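Moving a transmission chain without going off air: Thu Lâm on the Clovau rebuild

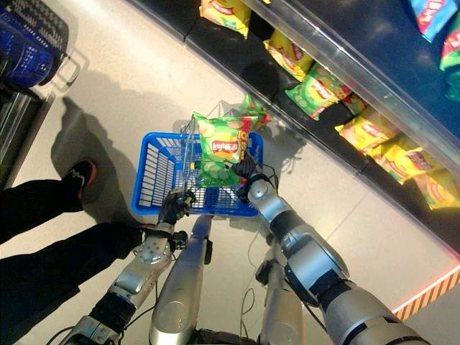
Two studios, one rack room

Clovau is a speech and music station on FM and DAB with a small newsroom, and until April it ran from the upper floor of a former bank. Its new premises are on the ground floor of the Dorwood building, across the river. Thu Lâm, the head of engineering, planned the changeover with systems engineer Marius Crăciun. We spoke in the new rack room, where the air conditioning made the recording hard to transcribe.

The old installation had grown in layers. There were analog distribution amplifiers from the first fit-out, a digital router added later, and a set of point-to-point audio links put in when the newsroom expanded. Lâm's first job was to draw it.

"The drawings we had stopped being correct a long time ago," she says. "Marius and I traced every pair by hand. We ended up with 151 circuits, and 126 of those were carrying something. The rest were terminated at one end and went nowhere."

The live circuits were then sorted by what would happen if they failed. Program output, the emergency feed and the talkback line to the transmitter site went into the first group. Newsroom playback and the production rooms went into the second.

Audio over IP, with exceptions

The new plant is audio over IP throughout, on 2 separate switch fabrics. Each studio console has a port on both. The playout servers do the same, and the codecs that feed the transmitter have their own power supplies on different phases.

Lâm kept one analog path. It runs from the main studio console straight to the backup codec and does not touch the network at all.

"It is a pair of balanced lines and a changeover relay," she says. "Loïc asked me several times to justify the cost of it. The cost was small. I wanted a route that I could test with a meter."

Loïc Pons, the station manager, confirms the conversation. "I asked because I had been told the network was redundant," he says. "Thu's answer was that both halves of it run the same firmware. I signed the order."

Clocking took longer than routing. The first tests showed clicks on the contribution feed from the Tudose regional office, a few each hour, at no fixed interval. Crăciun found that a switch at the Tudose end was not giving priority to timing packets. The setting was changed and the feed was left on soak for a further week.

The changeover

The station ran from both buildings in parallel before the move. A temporary link carried the old studio output to Dorwood, where it passed through the new processing and on to the transmitter. Listeners were therefore hearing the new processor while presenters were still at the old desks.

The switch itself was made at 1:00 a.m., during an automated program. Lâm was at Dorwood and Crăciun stayed at the old site with the talkback line open. The new playout system was started in sync with the old one, and the source was changed at the processor input.

"There was a level difference of half a decibel," Lâm says. "I had it corrected before the next item."

The breakfast team came in a few hours later. Traian Olteanu, who presents the show, had rehearsed in the new studio on three afternoons but had not taken a live call there. "The phone faders are on the other side now," he says. "I put the first caller to air before I meant to. She was talking to her dog."

What is still open

The archive has not been moved. Some 1,000 tapes and minidiscs are in storage at the old building, and producer Roxana Neagu is deciding which are worth transferring. "The labels are in several people's handwriting and one of them used initials only," she says. "I play the first minute of everything."

The second production room is waiting for acoustic panels from Kumer, which arrived in the wrong thickness. Until they are replaced the room is used for editing on headphones. Lâm also wants to move the logging recorder, currently fed from the console output, to an off-air receiver on the roof. The antenna is up. The cable run needs a fire-stopped entry through the ceiling, and the landlord's contractor is booked to drill it next month.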